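4. Setting up your drama watchlist in Preltavik

Before you start: the app will ask which shows you finished this year. Answer truthfully. It builds every recommendation from this list, and the recommendations are shaky enough already.

1. Open Preltavik and choose Catalog. The banner claims 2,418 series. That figure counts specials, recaps and trailers as separate titles, so don't plan your summer by it.

2. Tap Filter, then Airing Now. Leave "Popular with viewers like you" switched off until you have rated a few shows. Before that, it only knows your country.

3. Find your show and tap Follow. If two entries share a name, check the episode count. Lirnville, for example, is listed once at 54 episodes (the full run) and once at 2 (the preview specials).

4. Set Episode Alerts to "Subtitles ready." The default, "Episode aired," goes off hours before there is anything most of us can watch.

Note: Premiere dates marked "Expected" come from promotional posters. Fevilport has been "Expected August" through three posters and a teaser — treat it as a rumor.

Caution: Turn on Hide Spoilers before you open an episode page. It covers comments and stills but leaves episode titles alone, and some titles give away the ending. 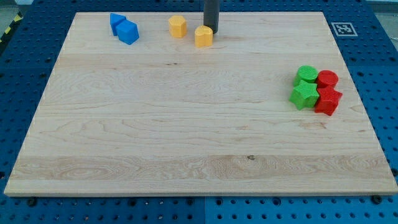

Wissam Kassab

5. To import a list from another tracker, go to Settings, then Import. Keep your old file. My own list had 568 entries, and the app reported "Import complete" with every rating missing.

6. Open Following and compare it with your old list. Add anything missing by hand.

Note: The "Moussa score" beside each title is the app's own rating. The help page says it is "balanced" but doesn't say how — I sort by air date.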